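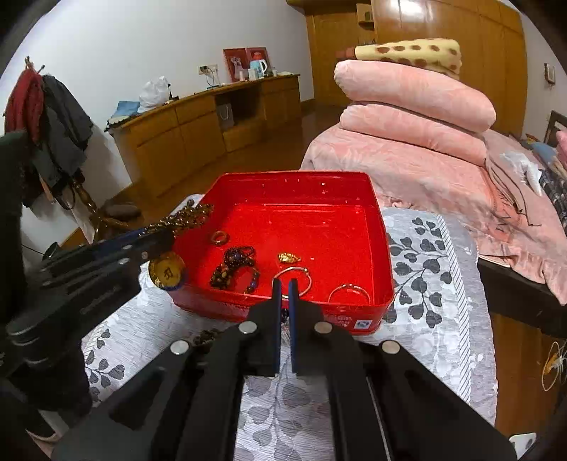
How do you sort a mixed box of jewelry without losing the small pieces?

Tip it into a tray with raised sides, set the tray on a made bed, and take out one kind at a time. A bedspread stops beads from rolling far, and a dropped ring won't bounce under the dresser.

Start with the long necklaces. They tangle around everything else, so lift them out first and lay them straight. Rings and pendants go next, each in its own small bag. Check any strung bracelet for a fraying cord before you put it away.

Old cookie and tea tins work well for strung beads. Line the bottom with felt if you plan to keep anything with a polished finish in there. Keep metal watch bands apart from beads and stones, as the links can scratch them.
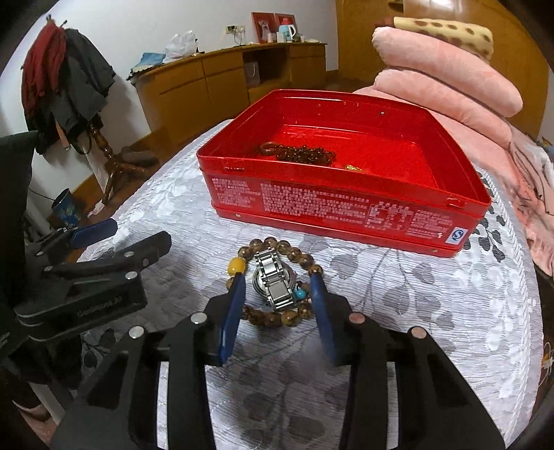

Cleaning beaded bracelets

Wipe with a soft, barely damp cloth. Don't soak the cord. Lay flat on a towel overnight.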